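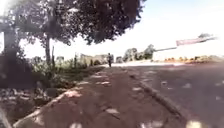 Path under tree cover, curbs on both sides.

Re: Graster sidewalk unit, curb following

Oriana Cisternas wrote:
> Unit pulls left on the Sanport route. Exposure is on auto.
> Do I redo the full calibration?

No. Check the camera mount first, then lock exposure and cap gain at 18.
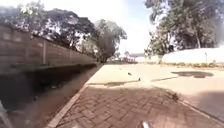

Set the left keep-out to 40 cm. The ditch side needs it more than the road side does. Map edits go in the Troncoso layer, not the base layer.

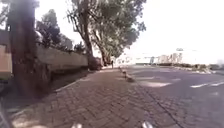 Herringbone brick, wall to the left, road to the right.

Mask the bumper area in the lower rows or the planner reads it as an obstacle.

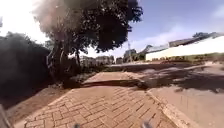 Step limit stays at 100 mm. Tag raised slabs by hand and drop speed to 800 mm/s before them. Grease the front axle while it is on the stand. Send me the log after the next run.

Cerkgate list, Oct 9, 2021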